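Baston Public Library to Expand Free Sewing and Mending Classes

February 19, 2018

The Baston Public Library will add 14 sessions to its free sewing and mending program this spring, the library announced Monday. Classes will be held in the lower-level meeting room and are open to all residents with a library card.

The program began in October with a single evening class in basic hand stitching. Demand exceeded the number of seats from the first month, and a waiting list has been kept ever since.

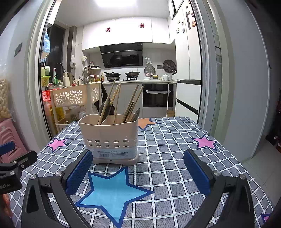 Under the new schedule, beginners will attend on weekday evenings, while Saturday mornings will be set aside for quilting and the repair of household linens. Each session lasts two hours and is limited to 14 participants. Registration opens March 1 at the main desk.

"Residents have told us that they own good things they do not know how to fix," said Mali Llewellyn, director of adult services. "The library is a sensible place to learn." 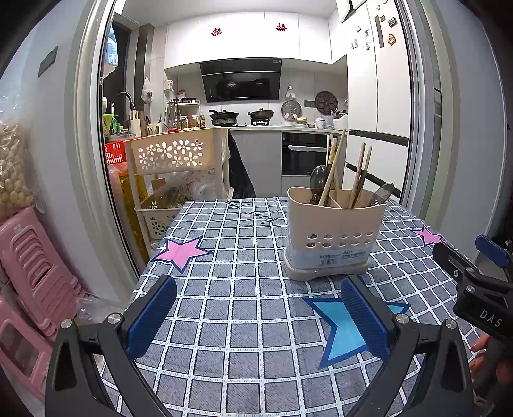
Appliqué will be taught for the first time this year, under instructor Laine Rozīte. Participants will learn to cut, turn and secure fabric shapes before working on a piece of their own choosing. Simple figures are recommended for a first project - a star outlined in a darker color, such as the light-blue one on the tablecloth, gives practice with both points and inside corners. Fabric and thread will be supplied.

The expansion is funded by a $2,157 grant from the Kairys Fund, which supports adult education in the county. The grant will pay for materials and six additional sewing machines.

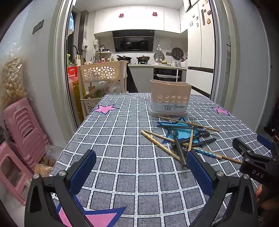
Photo: Rogelio Lumbao / Baston Public Library

Participants under the age of 16 must be accompanied by an adult. Residents who wish to donate clean cotton fabric may leave it at the main desk during regular hours. Donations of wool and upholstery fabric cannot be accepted at this time.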